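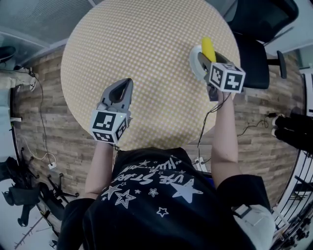

# About Ludell

Ludell is a telephone and video health advice service. We put people in touch with nurses, pharmacists and physiotherapists when they have a question that doesn't need a surgery appointment, or when they aren't sure whether it does.

The company was set up by Jouko Vainio, a former practice nurse, with two colleagues and one phone line. We now have 83 clinical advisers on our books, most of them part-time. Many also work in hospitals or community clinics.

## What we do

Members can ring us, book a video call or send a written question through their account. Written questions are read by a nurse first and then passed to whoever is best placed to answer. You can reply to an answer as often as you need to, and the same adviser will normally pick it up.

We can help with:

- minor illness and skin complaints
- questions about medicines you already take
- back, neck and joint pain
- getting ready for an operation, and the weeks after it
- deciding whether to see a GP

We don't prescribe, and we don't issue sick notes. We are not an emergency service. If you have chest pain, trouble breathing or heavy bleeding, call 999.

## Who uses us

Most of our members join through their employer. We currently look after staff at 141 workplaces, the largest being the Ahonen bakeries, which have been with us from the second year. Individuals and families can also join directly and pay monthly.

## Our offices

Our main office is at Vivivmont House, on the second floor. The phone team is based there, along with training and accounts. Advisers who take video calls mostly work from home.

## Your records

Notes from each call are kept in a system called Trularix. Only the clinical team can open them, and your employer never sees them. You can ask for a copy at any time by writing to the records team, and we will send a summary to your GP if you want us to.

The physiotherapy line will open on Saturdays from April.

Page last updated 22/02/2023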